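Wiping down a printed table cover that won't lie flat

Posted 24th October by Wendton

We have a table cover with a white grid ground, lemons, and a wide pink panel running across it. It is used for sorting snack packets into a box. Creases remain after wiping. Is heat safe if the backing is unknown?
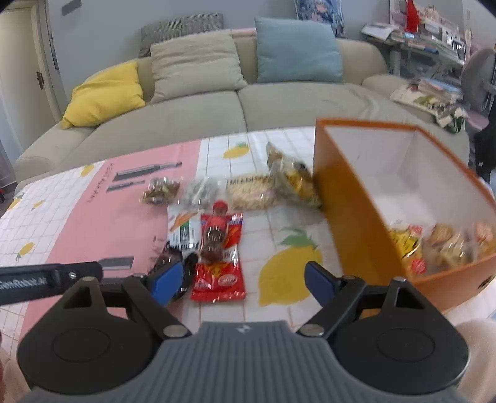 It has no care label. I have tried leaving it flat overnight under books, with no change.

Erska
Check the underside first. If it is smooth and rubbery, treat it as vinyl and keep the iron away from it. Roll it print side out on a cardboard tube for 24 hours, then lay it flat. If it is plain woven cloth, iron on the reverse at low heat, over a towel.

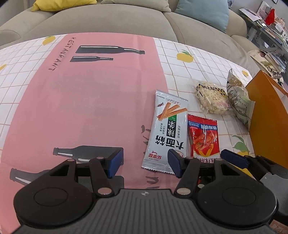 Pink panel with the "RESTAURANT" lettering and printed bottles; faint creases in the pink.

Bunnag
Just use a hair dryer. Works on mine.

Halmont
A dryer is fine on low. Test a corner first. Fold lines over a solid printed color show more than those over white, so start there. Store it rolled.

Comments

Erska: Agree on the corner test.

Wendton: Underside is smooth. Will try the tube.

Last updated in November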